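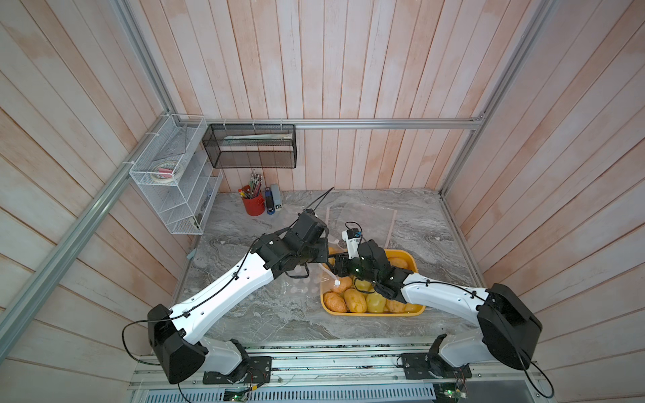 Slide 1: two robot arms reaching in over a grey marble-patterned tabletop

Long drives, split sensibly
Speaker notes — Killian Gilbert
Cledham Travel Evening, September 14, 2019

Opening (keep short)

Thank Janaína for the invitation and for sorting the room. Say who I am: I drive long distances for pleasure, mostly with one other person in the car, and I write up the routes afterwards. I don't work for a tour company and I'm not selling a guide.

The route tonight is Cledham to Clurkuneck, 1,107 kilometres door to door by the way we went. There is a shorter way on the motorway. I'll mention it at the end for people who need it.

Slide 2: the whole route

Point out the start, Pisharody, Udum and the finish. Two nights on the road, three days of driving. We could have done it in two days and I have done it in two days. The second day was miserable and I remember very little of it apart from service stations.

Explain how I split a route. I don't start with equal distances. I start with where I want to be at five o'clock, when the light is going and I'm hungry, and then work back. Day one comes out long, day two short, day three in between.

Ask for a show of hands: who books every night before leaving? Who books none? I book the first night and the last. If the room is split, give it a minute or two of talk.

Slide 3: day one, Cledham to Pisharody

Leave before seven. The ring road is slow from half past and you won't get that hour back.

Main road for the first stretch. Dull but quick. First proper stop is after 200 kilometres, at the lay-by with the tea van by the reservoir. There are toilets across the road, open from spring until the end of October. Outside those months go on to the next town.

After the reservoir take the old road along the valley. It adds forty minutes. Single track in places with passing bays, so not for caravans. Someone will ask about motorhomes — small ones are fine, anything long should stay on the main road.

Pisharody: park by the station, it's free overnight. The market hall closes at four and I have missed it twice. Two places to eat in the evening, and the one up the hill wants you to ring first.

Slide 4: day two, Pisharody to Udum

Short day. This is the one people try to cut, and I'd ask them to leave it alone. The pass climbs to just over 1,000 metres and the surface on the far side was being relaid when we went through. Check before you set off. Expect fog early on. We waited at the bottom over a second breakfast and it had cleared by ten.

Fuel: fill up in Pisharody. The pump at the top is card only and it didn't like mine.

Udum has the salt museum, the river baths and a good walk round the walls. The museum takes an hour. The baths are cold all year. Stay on the east bank if you can, where the streets are wider and you can park outside.

Janaína stayed on the west bank in the spring and liked it better. Let her answer if it comes up.

Slide 5: day three, Udum to Clurkuneck

Ferry or bridge. The ferry is slower and nicer, with one boat each way in the morning. Be in the queue half an hour before. If you miss it, go back to the bridge, don't sit and wait for the afternoon boat.

Last fifty kilometres are coast road. Stop at the lighthouse car park for the view. Coming into Clurkuneck, follow signs for the harbour and ignore the satnav, which sends you down a street that is now for buses.

Slide 6: costs and the quick way

Fuel, two nights, ferry. Figures are on the handout, don't read them out.

Quick way: motorway as far as the Udum turn, then the bridge. One night, somewhere near the halfway point. Tolls both sides. It's fine in winter, when the pass is often shut.

Questions

Likely ones: charging points (Pisharody station has them, Udum has them on the east bank, nothing on the pass), dogs on the ferry (yes, on deck), doing it in reverse (works well, but the sun is in your eyes on the coast road in the morning).

Handouts are by the door. Leave time to stack the chairs.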